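Section 2: What to Buy Before the Arm Shows Up

I learned this one the expensive way with my Larlow kit, so do the shopping first and the bolting down later.

1. Measure your table. Mine is 40 inches deep and I wouldn't go smaller — the arm needs room behind it as well as in front.

2. Set aside $600 for everything that isn't the arm. Rails, boxes, a backdrop, cables, printed markers... it adds up fast!

3. Price the drawers and cabinet both ways. Illetti quoted me $186 for a ready-made set, and printing my own came out cheaper but ate most of February.

Note: Order 2 spare sheets of markers. They scuff.

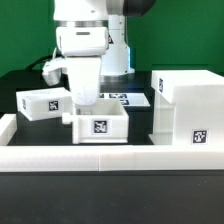
4. Get the gripper from Mazza last, once you know how wide your boxes are. I did it backward and had to reprint a drawer.

Caution: Don't budget for a longer cable "later." If it has to stretch to reach the base, buy the long one now and switch everything off before you swap it.

5. Keep your receipts together. Fistside wanted all of mine for the warranty.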